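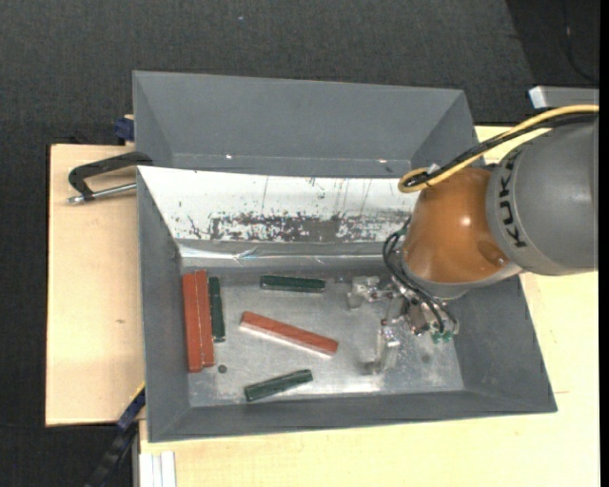
Precious Marquez
Homewares and hardware reviewer
29 Nov 2020

The Jendico folding workbench arrives with 17 bolts and instructions for 16 of them. I've had mine up in the garage for roughly 2 months and the spare is still in a saucer by the kettle.

It's a decent bench. The top stays flat, the legs lock with a clunk you can hear from the neighbour's place, and the colour, a sort of municipal grey, hides grime beautifully. The vice is another matter - it grips timber like a polite handshake. My old Mudgway did better, and that was held together with an ocky strap.

Wait for the January sales. At full price, I'd want the vice to mean it.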